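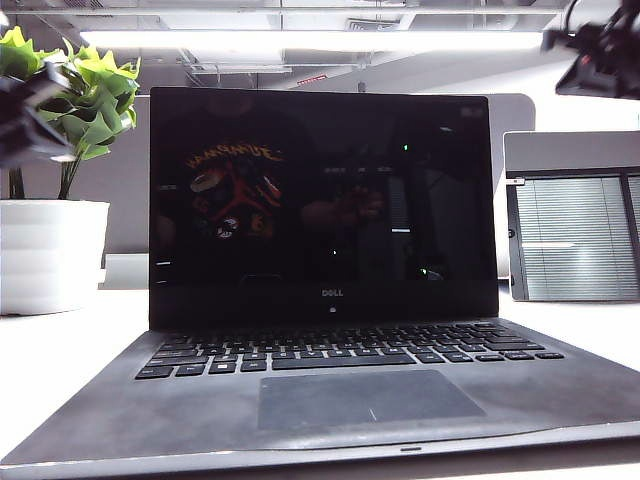

Kevin Fahy wrote:
Don't put anything wet near it until you've shut it down properly and pulled the charger. A black screen could just be asleep. I've wiped down a keyboard on a sleeping laptop and sent half a line of rubbish to my boss.

What are you planning to use on the palm rest? If it's a painted or coated finish, be careful with the kitchen stuff.

lleucu_t
Original poster

It's the Dell I'm passing on to my nephew for college and I'd like it to look a bit less tired before it goes. The keys aren't bad. It's the grey part under them that bothers me, mostly on the left, where it's all smudges and scuffs. There's also a short white mark on the touchpad, low down near the middle, and I don't know if that's a scratch or something stuck on.

I've got washing-up liquid, a bottle of Redik screen cleaner and a melamine sponge. Which of those is safe?

Kevin Fahy

Washing-up liquid, one drop in a mug of warm water, cloth wrung out until it's nearly dry. Leave the sponge in the cupboard.

Rhydian Bevan

I'd use the sponge. I did three old work laptops with one and they came up fine. Damp it, hardly any pressure, small circles. Soap on its own does nothing for shiny patches where your wrists go.

Kevin Fahy

It does nothing for shiny patches because shiny patches aren't dirt. The finish has worn smooth. A melamine sponge is a very fine abrasive, so all you do is make the rest match. On a matt grey lid or palm rest you'll see it when the light's behind you.

Rhydian Bevan

Mine were matt. No difference that I could see. We'll have to disagree on that one.

peiyu_s

Try it underneath first, somewhere near a rubber foot. Same argument every time on here and that's always the answer.

For the touchpad mark, use your fingernail before anything else. If you can feel it standing up from the surface it's residue or paint and it'll probably lift with a bit of isopropyl on a cotton bud. If your nail drops into it, it's a scratch and you leave it alone.

lleucu_t

Can't feel it at all with a nail, either way. Does that help?

peiyu_s

Not much. Isopropyl on a bud then, and see if any of it comes off on the cotton. Not soaking. Keep it away from the edges of the pad so nothing runs down the gap.

Dušan K.

What about the screen? Glossy ones are a pain. Every smear shows once it's off and you've got a light over the desk. Wipe it while it's off though, you can see what you're doing.

lleucu_t

Is the Redik all right for that? The bottle says TVs and tablets.

Dušan K.

Should be. Spray it on the cloth and never on the screen, or it runs down behind the bottom bezel. I killed the lower strip of a display that way. Two cloths, one damp and one dry, top to bottom. And hold the lid from behind with your other hand, otherwise you're leaning on the hinges.

Careful with that Windows button under the logo as well. It's one more edge for liquid to get into.

Kevin Fahy

Agree with all of that. I'd go further and skip the spray. Distilled water on a microfibre does most screens.

Rhydian Bevan

For the keys: turn it upside down over a sheet of newspaper and tap the back, then a soft paintbrush between the rows. I keep a half-inch one from an Ironden set for it. Canned air just blows the crumbs further in, in my opinion.

peiyu_s

Canned air is fine if you use short bursts from the side. Hold the can upright.

lleucu_t

Right, done most of it tonight. Soap and water first, as Kevin said, and the cloth came away properly grey. The smudges have gone. Some of the scuffs on the left haven't, so I tried the sponge underneath and it left a slightly lighter patch. Not going to use it on the top.

The touchpad mark is fainter after the isopropyl but still there. The screen took me four goes.

Rhydian Bevan

Fair enough on the sponge. Yours must be a different coating to mine.

Kevin Fahy

Leave the scuffs. He'll add his own by October.

Dušan K.

Have you taken your files off it yet? You don't mention it.

lleucu_t

Photos are copied, 2,888 of them. Still need to sign out of everything and do the reset. I'll start another thread for that if I get stuck.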